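Norbridge storage unit break-ins, any updates?

gitard_road
Police say 16 units were hit at the Jaramillo lot in October. Mine was one. I lost tools worth $1,343.

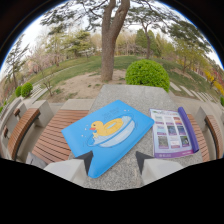 Has anyone heard back from a detective yet? I only have a report number.

vokville88
Same. They told me the gate log shows a valid code, so I think it was an employee.

mapleside
Don't agree. Tenants share codes all the time — my brother-in-law has mine.

gitard_road
The locks were cut, though. Staff have no need to do that.

vokville88
They would if they wanted it to look like a tenant. Call the Vokville desk before 4 p.m.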